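A toy library in the Plundell district has moved its block collection out of cloth bags and into open metal bins, a change members will notice when the lending room reopens on 16 May 2026.

The Plundell Toy Library lends building blocks, puzzles, train track and board games to families and child care providers. Blocks have been the most borrowed item for several years, and they have also been the hardest to keep in order. Sets went out in drawstring bags and came back in whatever the family had on hand. Pieces from one set ended up in another, and a bag marked complete often wasn't.

Under the new arrangement, the sets have been broken up. Blocks are sorted by shape, and the plain rectangular ones in green and red now share a bin. Borrowers take a tray from the shelf by the door, pick out what they want, and have the tray weighed at the desk. The weight goes on the borrower's card. When the tray comes back, it goes on the scale again.

"We used to spend most of a Monday-type morning just matching pieces to lists," said Marthinus Oosthuizen, who runs the lending desk. "A parent would be standing there with a toddler on one arm while I went through a bag. Now it's a few seconds."

The library began planning the change last July, after a stock check found that 40 of its block sets were missing at least one piece. Some of those sets had been pulled from the shelves and were sitting in a back closet waiting for replacements that the maker no longer sells. Breaking up the sets put those blocks back into use.

The bins came from Tetden, a restaurant supply store that was clearing out its storeroom before a move. The library paid $222 for the lot, including delivery. They are plain metal with straight sides, and they had been used to hold dry goods.

Oosthuizen said the first thing he looked for was something a small child could see into. The old bags hid everything, and children tended to empty them on the floor to find one piece. He also wanted a surface that could be wiped down. The cloth bags had to be taken home and washed, and in wet weather they could take days to dry.

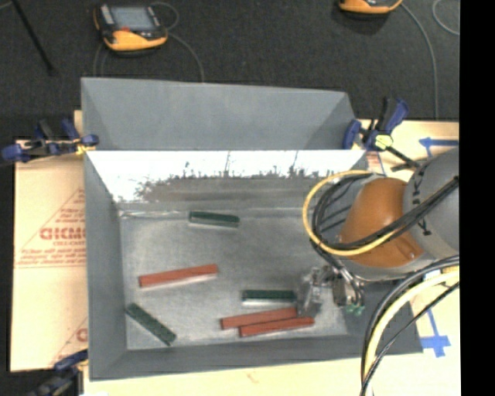 *Afonso Amaral*

Rectangular blocks in dark green and reddish orange lie flat on the bottom of a gray metal bin, where the colors are easy to tell apart. Oosthuizen said children who come in already knowing what they want to build can go straight to the pieces they need. Younger ones mostly pick a color and stay with it.

The change has not pleased everyone. Blocks dropped into metal are loud, and the lending room shares a wall with the reading room next door. A few members raised the noise at the spring meeting, along with the question of whether the bins were too hard and cold for a room used by small children.

The library tried felt liners in two of the bins for a few weeks. They cut the noise but bunched up in the corners and collected crumbs, and they were taken out again. For now the bins will stay bare. A strip of carpet has been hung on the shared wall, and the busiest lending hour has been moved so that it no longer overlaps with story time.

Rims were checked before any of the bins went into the room. One had a bent edge and was sent back to Tetden, which replaced it. The rest were scrubbed with dish soap, rinsed and left to dry overnight.

Families who still have complete sets at home under the old system can return them as usual. They do not need to sort them first. Staff will weigh the contents, close out the old card and start a new one. The cloth bags can be kept or handed in; the library plans to use the better ones for puzzles.

Late fees on block sets that were due back before the reopening have been dropped. Oosthuizen said he hoped that would bring in some of the bags that have been out for a long time. He does not expect all of them.

"People move, or the bag goes under a bed," he said. "If you find one with half the blocks in it, bring the half."

Limits on borrowing have changed as well. Under the old rules a family could have one block set out at a time, whatever its size. The new limit is one full tray for each child on the card, and child care providers may take two. Loans still run three weeks and can be renewed by phone if no one is waiting.

Trays are lent along with the blocks and have to come back with them. They stack, and they fit on the lower rack of most strollers, though Oosthuizen suggested bringing a tote bag on rainy days. Heavy loads can be split between two trays at no charge.

Along with the bins, the library has put out a binder of building ideas next to the trays. Most of the pages are drawings by members' children, with a short list of the blocks needed for each one. There is a bridge, a bus garage, several castles and a long, low building labeled only "hotel for cats." Blank pages are at the back for anyone who wants to add to it.

Repairs are being handled by Tuominen, the woodworking shop across the street, which has offered to sand chipped wooden blocks from the collection free of charge through the end of the year. Damaged blocks should be left in the basket on the desk and not put back in the bins. Blocks that are cracked through will be thrown out.

The library is also asking for donations of plain blocks in any color. Because the pieces no longer have to belong to a set, odd lots are welcome. Blocks with magnets or sound chips can't be taken, and neither can anything small enough for a young child to swallow. Donors should bring blocks clean and in a box or bag they don't need back.

Money for the work came from last fall's rummage sale and a grant of $100 from Provonix, a hardware store on the same block, which went toward the scale. Any money left over will be used for shelf labels with pictures on them, so that children who can't read yet can help put things away.

If the bins work out, train track will be next. Oosthuizen said the track has the same trouble the blocks did - mixed pieces and missing curves - but takes up more space, and he would like to see how the first few months go before ordering anything. Puzzles and board games will stay in their boxes.

Membership prices are not changing. New members can sign up at the desk with proof of address, and the first loan can be taken home the same day. Current members only need their card.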